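Zisside: Tag der offenen Tür in der Zerlegehalle, Bericht und Diskussion

Forum > Automatisierung > Veranstaltungen und Besuche

Norbert_K
Ich war im Juli in Zisside beim Tag der offenen Tür. Zanell hat dort in der Halle die Roboterzelle zur PC-Zerlegung vorgeführt. Ein Bild stelle ich gleich voran, der Rest steht darunter.

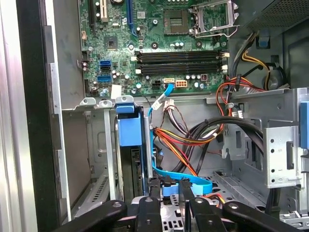
Blick der Handgelenkkamera ins offene Gehäuse, unten die Greiferfinger am blauen SATA-Kabel.

Einlass war um 10 Uhr, die erste Vorführung begann kurz danach. Durch die Halle geführt hat Tibor Kun, an der Zelle selbst stand Bořivoj Koubek. Er hat die Abläufe gestartet und Fragen beantwortet, auf Deutsch und auf Tschechisch.

Aufgabe der Zelle ist das Herausnehmen von Kabeln und Laufwerken aus Bürorechnern. Seitenteil, Prozessor und Speicher kommen vorher von Hand raus, das macht eine Kollegin am Vorplatz. Danach wird das Gehäuse liegend eingespannt. Der Arm fährt darüber, die Kamera nimmt ein Bild auf, die Software schlägt Greifpunkte vor, und Koubek gibt sie am Bildschirm frei. Vollautomatisch läuft das also noch nicht.

Gezeigt wurden 6 Rechner, bei 3 davon lief der Ablauf ohne Eingriff durch. Einmal hat der Greifer das falsche Kabel erwischt, da hat Koubek sofort angehalten. Bei den anderen beiden wurde von Hand nachgeholfen.

lötstelle
Danke für den Bericht. Die Hälfte ohne Eingriff finde ich für eine Vorführung schwach. Normalerweise werden doch genau die Geräte gezeigt, bei denen es klappt.

Norbert_K
Die Rechner wurden aus einer Gitterbox genommen, die Besucher durften aussuchen. Es waren verschiedene Modelle dabei. Kun hat vorher gesagt, dass nicht alles klappen wird.

Hallenkran
Dann sagt die Zahl auch mehr aus. Bei uns (Norka, Wertstoffannahme) hatten wir voriges Jahr eine Vorführung von einem anderen Anbieter, da stand den ganzen Vormittag dasselbe Gehäuse auf dem Tisch, immer wieder neu verkabelt.

m.zelenka
Zum Bild: Kabel sind das Schwierigste daran. Da liegen rote, orange und gelbe Leitungen quer, dahinter die dicken schwarzen. Wenn der Finger am SATA-Kabel zieht und etwas anderes mitnimmt, verschiebt sich alles und das Kamerabild von vorhin stimmt nicht mehr. Wird nach jedem Griff neu aufgenommen?

Norbert_K
Ja, nach jedem Griff. Das kostet auch die meiste Zeit. Der Arm fährt hoch, wartet auf das Bild, fährt wieder runter.

lötstelle
Ich sehe den Sinn trotzdem nicht. SATA-Kabel abziehen dauert von Hand zwei Sekunden. Die blaue Lasche am Laufwerk ist genau dafür da, dass man ohne Werkzeug drankommt. Wozu ein Roboter?

Hallenkran
Weil das bei uns keiner acht Stunden am Stück machen will. Die scharfen Blechkanten kommen dazu. Wir haben für den Zerlegeplatz zurzeit 2 Stellen offen und bekommen keine Bewerbungen.

lötstelle
Dann besser bezahlen. Und wer den Kühler, den Prozessor und den Speicher schon von Hand ausbaut, zieht im selben Arbeitsgang auch die Kabel. Das Gerät liegt ja offen vor ihm.

Hallenkran
Bei der Bezahlung widerspreche ich nicht. Beim Arbeitsgang schon: Prozessor und Speicher gehen in die Wertfraktion und werden einzeln geprüft. Das ist ein anderer Platz mit anderem Personal. Die Kabel hält dort nur auf.

Hallenkran
Halten, nicht hält.

Rohrzange77
Was passiert mit den Festplatten? Datenträger müssen bei uns mit Nummer erfasst werden, bevor sie irgendwo hingelegt werden.

Norbert_K
Das habe ich auch gefragt. Das Laufwerk kommt in eine verschlossene Kiste, vorher wird das Etikett gescannt. Die Kiste an der Zelle hatte die Nummer 3606, darauf bezieht sich das Protokoll. Den Scan haben sie gezeigt, das Protokoll selbst nicht.

Rohrzange77
Scannt der Arm selbst oder ein Mensch?

Norbert_K
Ein Mensch mit Handscanner. Soll später ein fester Leser werden.

m.zelenka
Noch eine Frage zum Greifer. Sind die Finger glatt oder gummiert? Auf dem Bild kann ich das nicht erkennen, man sieht nur Schwarz und ein Schraubenloch.

Norbert_K
Laut Koubek haben sie beides ausprobiert und wechseln je nach Kabelart. Welche Finger bei diesem Durchgang montiert waren, weiß ich nicht. Ich habe ihn nur nach den Steckern gefragt: Die mit Verriegelung machen Probleme, weil die Nase gedrückt werden muss, während gezogen wird. Solche Kabel werden zurzeit geschnitten.

lötstelle
Geschnitten heißt, der Stecker bleibt auf der Platine. Dann ist die Platinenfraktion verunreinigt und man bekommt weniger dafür.

Hallenkran
Kommt auf den Abnehmer an. Unserer (Zelenák) nimmt Platinen mit Steckerresten ohne Abzug, solange keine langen Kabelenden dran sind.

lötstelle
Unserer nicht.

Rohrzange77
Gibt es einen weiteren Termin? Ich würde mir das gern selbst ansehen, bevor ich bei uns etwas vorschlage.

Norbert_K
Einen festen Termin gibt es nicht. Gruppen können sich bei Kun anmelden, dann läuft die Zelle fast eine Stunde lang für die Besucher. Sicherheitsschuhe mitbringen, Leihschuhe hatten sie nur in großen Größen. Parken hinter der Halle, die Zufahrt vorn ist für Lkw.

m.zelenka
Nimmst du eigene Rechner mit, Rohrzange? Mich würde interessieren, wie es mit den flachen Gehäusen läuft.

Rohrzange77
Wenn sie das zulassen, ja. Ich frage bei der Anmeldung nach und schreibe es dann hier rein.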